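# Reline Valley Visitor Services Board: Minutes, December 2019

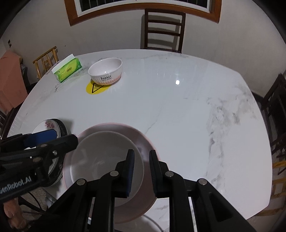 The chair, Comfort Abugri, opened the meeting and the minutes of the September meeting were approved as circulated. Adjoa Quansah reported on the heritage depot tearoom, which will open to rail-trail visitors in the spring. Table settings will follow the pattern of a white bowl set on a larger plate with a pink rim, and the operator may add pieces at its own cost. Seating is limited to 20 until the rear exit is widened.

**Present:** Comfort Abugri (chair), Adjoa Quansah, Murray Kennedy, Cleiton Lopes, Maribeth Ocampo (minutes)

**1. Town map and brochure**
Mr. Kennedy presented the revised brochure. The Devitz trailhead is now shown on the correct side of the river. Members asked that the drive time from McKinnon be added to the back panel.
*Moved (Lopes), seconded (Quansah):* that 1000 copies be printed. Carried.

**2. Trail signs**
Mr. Lopes reported that the signs at Devitz are faded and that two posts are leaning. The county has agreed to reset the posts. Replacement panels remain the responsibility of the Board.
*Action:* Mr. Lopes to obtain a price for panels.

**3. Shuttle service**
The fall shuttle between McKinnon and the depot carried 67 passengers. Ms. Ocampo recommended an earlier morning departure next season. Discussion was deferred until the operator's written report is received.

**4. Correspondence**
A letter from the McKinnon Motel regarding overnight bus parking was received and filed.

The meeting was adjourned by the chair.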